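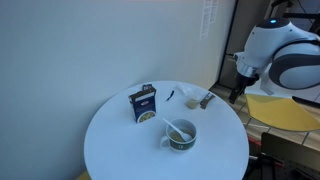

Issue 3, page 22

Setting the rest pose for a table-side arm

Ronja Skjelbred, Dirnlow workshop

The arm needs a rest pose clear of the table, with the gripper pointing at the floor. Ours sits just past the right edge of the round table, over the yellow panel.

1. Clear a strip along that edge. Keep the mug, box and small items towards the wall side or the middle.

2. Jog the arm by hand at low speed until the fingers point straight down.

3. Raise the wrist until it clears the tabletop by 300 mm – measure from the metal ring, not the fingertips.

4. Save the pose as slot 3 in Clanport and set the joint speed limit before the first return move.

5. Run the return from each corner of the work area. If the elbow swings towards the wall, add a waypoint above the table edge and test again.

Genalyn Mercado's waypoint file is on the shared drive, under job 1077.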